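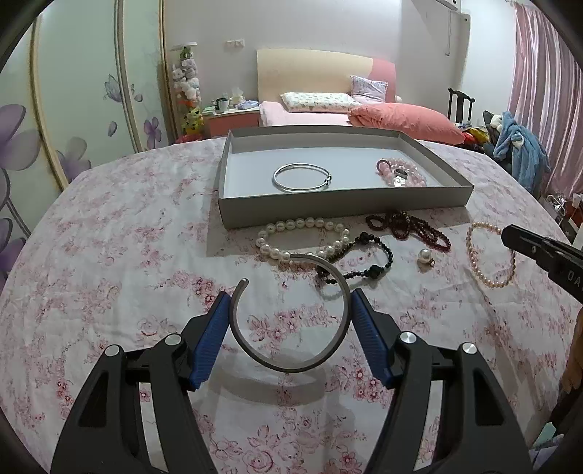
GRIPPER MAINTENANCE MEETING, APRIL
Handheld pair (left and right tools), jewellery sorting set-up
Start 9.10 am. Four present, one on the phone, one apology.
Minutes typed during meeting, please fix anything wrong by reply.

1. Last minutes
Accepted. One correction, the spare screws came from Koivisto and not from Grandwood. Grandwood only does the pads.

2. Matters arising
- Bench light: replaced.
- Label printer still jams. Carried over again.
- Torque driver back from calibration, certificate in the red binder.

3. Pads
Main item, took most of the hour.
Blue ribbed pads holding up OK on cuffs and bangles. Thin C-shaped cuff stands upright between the ribs without much squeeze, which is what we wanted. Smooth pads from the first batch let it roll.
Right pad on the left tool going shiny at the tip. Agreed to swap both pads on that tool as a pair. Mixing old and new gave us a lopsided grip in February and we chased it for two days.
Rib direction: across the finger, not along it. Somebody put a set on the wrong way last month. Drawing to be taped inside the lid of the pad box.
Cleaning: damp lint-free cloth at end of shift, no solvent. Isopropyl makes the blue ones go hard according to Grandwood, we have one ruined set that agrees with them.
Pad life limit set at 3,507 grasps or visible glazing, whichever first. Left tool at 2,708 on the log this morning but glazed already so out they come.
Question from the phone whether softer pads would be better for pearls. Parked until we have samples.

4. Pivot screws
Fingers are running slightly loose on the right tool. You can feel it in the tips before you can see it. Two screws each side on the tool, all four to be checked together and in the same order every time, left upper, left lower, right upper, right lower. Left upper was the loose one.
Thread locker: purple, one small drop, wipe excess. The blue stuff is too strong, last time we rounded a head getting it out.
Finger must still fall open under its own weight after tightening. If it doesnt, back off an eighth of a turn and try again.
Discussion about going to shoulder screws. Flemano have quoted. Dearer than expected. Want to see wear on the current ones first. No decision.

5. Finger alignment
Tips to meet square when closed. Check with strip of paper, even drag top and bottom.
Left tool passed. Right tool drags at the bottom only, likely the loose pivot, recheck after item 4 is done. Do not shim it yet please.
Somebody asked about bending the finger back by hand. No.

6. Beads and strands
Trouble spots from the operators:
- Beaded strands catch in the gap behind the pad if the finger goes in too deep. Approach with tips only.
- Loose pearls squirt out sideways. Slow close, half travel, then the rest.
- Anything with a knot or a charm, take it at the knot or charm.
- Tangled necklaces: don't pull. Put tool down, untangle by hand, restart.
After any strand job, look behind both pads for broken thread. Found a bit wound round a pivot in March, which explained the sticky opening we'd been blaming on the spring.
Agreed thread check goes on the daily card.

7. Work surface
Bedsheet versus hard table, long discussion. Soft surface lets the tips go under a thin bangle, hard surface is kinder to alignment but chews the pad edges. Staying with both. Log which one, as the wear figures mean nothing otherwise.
Shallow tray: tool tips hit the side when going for pieces near the wall. Cardboard gives, so no damage to fingers. Rigid trays not to be used until the tip guards arrive from Jornesik.
Lint off the sheets is getting in the pivots. Soft brush, weekly.

8. Camera on the tool
Wipe lens before each session, proper cloth, not a sleeve. Corners come up dark and always have, leave the settings alone.
Mount screw to be checked same time as pivots. If the mount is moved at all, redo the calibration and note it on the card, two recordings were wasted becuase this wasn't written down.
Cable tie near the handle rubbing. Replace with the velcro type.

9. Spares
Pads: 7 pairs on shelf. Reorder now, Grandwood lead time has gone out.
Pivot screws: 52 in the tin. Plenty.
Springs: none. Bad. Order today.
Velcro ties: ask stores.
Old pads go in the bag marked SCRAP, not back in the box. Third time this has been minuted.

10. Daily card, new wording
Read out and agreed:
Wipe pads. Look for glazing. Look behind pads for thread. Open and close ten times, no sticking. Paper strip test. Wipe lens. Write grasp count. Initial it.
To be laminated, one for each tool case.

11. Other business
- Battery on the right tool reads full then drops. Swap with left and see if fault follows the battery.
- Cases are not to be stored under the window, pads get warm.
- Request for a second torque driver. Will go in next budget.
- Parking, out of scope, was told so.

ACTIONS
Left tool pads, both, swap today: workshop
Right tool pivots, redo all four, then paper test: workshop
Springs and pads order: stores
Drawing in pad box lid: workshop
Daily card, type and laminate: office
Ask Flemano if quote holds to end of June: office
Chase Jornesik for tip guards: office
Battery swap, report back: operators
Label printer: carried over

Closed 10.25 am. Next one same time next month, small meeting room, bring both tools in their cases.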